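Sturneo Piltari: una máquina de coser para quien no sabe coser
Reseñas de trastos domésticos
30 de abril de 2019

Compré la Piltari por culpa de unas cortinas. Venían de fábrica con un palmo de más, y el arreglo de la mercería costaba casi lo mismo que las cortinas, así que hice lo que hace cualquier persona sensata en estos casos: gastarme cuatro veces más en una máquina para ahorrarme el arreglo.

La Piltari es el modelo intermedio de Sturneo. Por debajo queda una de plástico blanco que parece pensada para vestir muñecas, y por encima una con pantalla táctil que borda patitos. Tiene 70 puntadas, de las cuales he usado la recta, el zigzag y, por error, una que dibuja hojas de hiedra. El dobladillo del pasillo lleva hiedra durante un palmo y medio. Ya he dicho a las visitas que es una cenefa.

Lo primero que hay que saber es que pesa. En la tienda me la puso sobre el mostrador una chica menuda con una sola mano y deduje que era portátil. Cuatro pisos sin ascensor me sacaron del error. La funda rígida se vende aparte y la que trae es una bolsa de tela sin tejer con dos asas que llegaron a mi rellano bastante más largas de lo que salieron de la tienda.

El manual viene en once idiomas y en ninguno explica bien la canilla. Hay un dibujo con flechas numeradas, y la flecha del cuatro sale de un sitio al que no ha llegado la del tres. Al final me lo enseñó Chelsea Garside, la vecina del segundo, que cose desde niña en una Crabtree de hierro heredada y mira las máquinas modernas como otros miran las rotondas. Tardó menos de un minuto. Yo llevaba una tarde entera.

Una vez enhebrada, hay que reconocer que cose bien. En algodón y en loneta la puntada sale pareja, el arranque es suave y el pedal responde sin tirones, cosa que no puedo decir de mi coche. El regulador de velocidad es lo mejor de todo el aparato: lo dejé en la posición de la tortuga (lleva una tortuga y una liebre, por si los números ofendían a alguien) y ahí sigue. Con la liebre se me fue un paño de cocina entero antes de encontrar el freno.

El vaquero es otro asunto. Dos capas las atraviesa. En el cruce de costuras, donde se juntan unas cuantas más, se para, zumba y espera a que uno recapacite. Rompí 2 agujas antes de cambiar a las del grosor adecuado, que naturalmente no vienen en la caja. Genivaldo Godoy, el de la mercería, me las vendió con una satisfacción que me pareció excesiva, y de paso me preguntó por las cortinas.

Con los tejidos de pelo, paciencia. El prensatelas estándar arrastra las fibras y las mete en la costura, de modo que conviene peinarlas hacia dentro con una aguja de punto y alargar la puntada. La tensión del hilo la bajé un poco, a ojo. Si el manual recomienda algún valor, estará entre la flecha tres y la cuatro.

La luz es blanca, fría y apunta justo detrás de la aguja, a un lugar donde no sucede nada. Acabé comprando un flexo Womari de pinza y asunto resuelto, aunque la lista de accesorios imprescindibles para ahorrarme el arreglo iba ya por el tercer renglón.

El mantenimiento es sencillo: se quita la placa, se cepilla la pelusa y se pone una gota de aceite donde dice el esquema. Después se cose un rato sobre un retal que no importe. Me salté este último paso una vez, y una funda de almohada guarda el recuerdo.

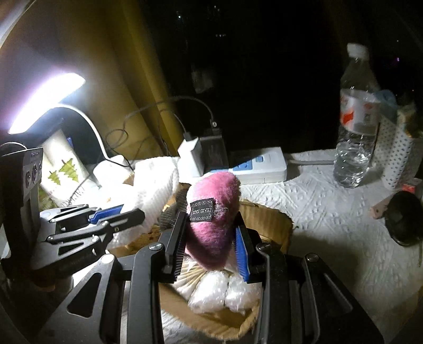 Pelo rosa y papel absorbente. 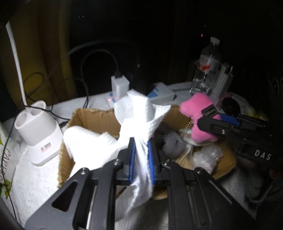
El ruido merece un párrafo. A velocidad de tortuga es un ronroneo compatible con la radio. A partir de la mitad del recorrido la mesa empieza a participar, y si la mesa es plegable, como la mía, las tijeras emigran hacia el borde. Una alfombrilla de goma lo arregla a medias.

El ojalador automático funciona a la primera y produce un ojal precioso. A la segunda produce otro de distinto tamaño. Para una camisa habría que tener manga ancha, y perdón.

¿La recomiendo? Para dobladillos, cojines, bolsas y remiendos, sí, sin muchas reservas. Para coser vaqueros a diario, busquen algo con más motor o una vecina con una Crabtree. Si solo tienen unas cortinas largas, vayan a la mercería y paguen. Yo sigo con la mía, que ha hecho ya cinco cojines que no necesitaba y está a punto de empezar el sexto. Las cortinas del salón, por cierto, siguen con alfileres.

Lo mejor: el regulador de velocidad, el pedal, la puntada recta.
Lo peor: la luz, el manual, el peso, la hiedra.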